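Krisztina Virág has translated crime novels into English for nineteen years, most of them from Hungarian and a few from French. She works from the back bedroom of her house in Stimthorpe and keeps to one rule, a fixed number of words a day.

"It used to be 2,000," she says. "Then I did the Poirier books and that went out the window. His sentences run for half a page. I was happy with 1,692 on a good morning."

She doesn't read a book through before she starts. Some of her colleagues think that is reckless, but she likes to find out who did it at the same speed as the reader. The cost comes in the second draft, when she has to go back and fix the clues.

"There was a word in chapter three that could mean a coat or a cover. I picked coat. In chapter thirty it had to be a cover – it was on a boat. So I went back and changed it everywhere, and then the jokes about the coat didn't work."

Her latest, Dekus, comes out from Ultwood in January. It is her longest so far, and she sent the publisher a list of queries that ran to eleven pages. Most were about police ranks, which have no good match in English. She left some of them in Hungarian and let the reader work it out.

Does she ever meet the authors? "Two of them. One was very kind. The other wanted to talk about commas."

She stops at lunch and doesn't look at the text again until the next day. Afternoons are for email and invoices. She has no plans to write a novel of her own, though people ask at every reading.

"I'd have to decide what happens," she says. "I've never had to do that."
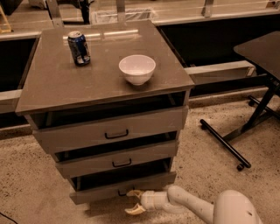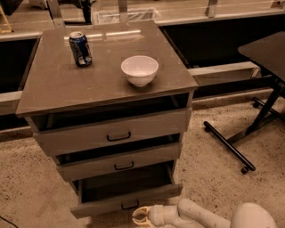 Two views of the drawers, with a can and a small white bowl on top.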